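Hodwood workshop to sell single-drawer boxes from April

12/19/22
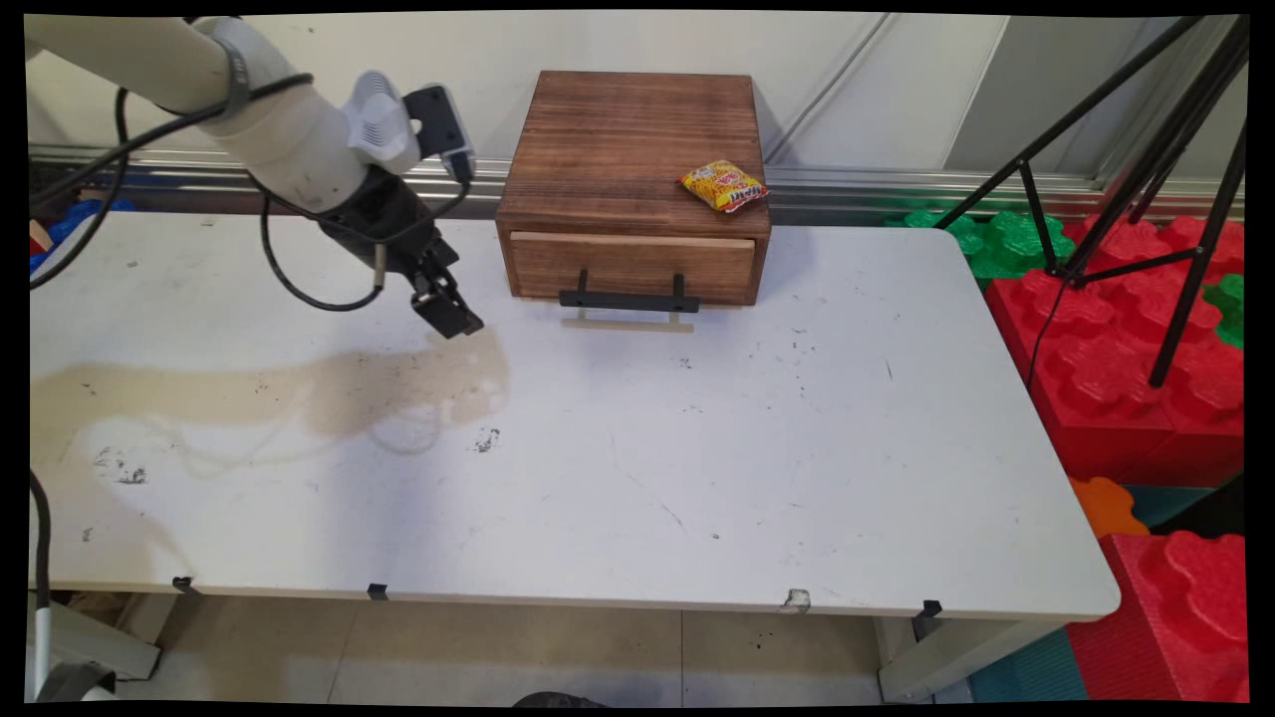 The Hodwood workshop will start selling its small wooden drawer boxes to the public in April, after a first batch went to local offices and schools this autumn.

Each box has a single drawer with a black metal bar handle and is finished in a reddish-brown stain that leaves the grain showing. The workshop made 126 of them in the first run and plans another 173 for the spring.

The boxes are meant to sit on a desk or worktable and hold pens, tape and the odd snack. Buyers from the first batch asked for a handle that is easy to grip – the new run will keep the bar on two posts and drop the round knob option.

Orders will be taken at the Collus shop on Moges Street, and by post for those who live further out. A plain unstained version is also planned, though no date has been set. The workshop is closed over the holidays and reopens in the second week of January.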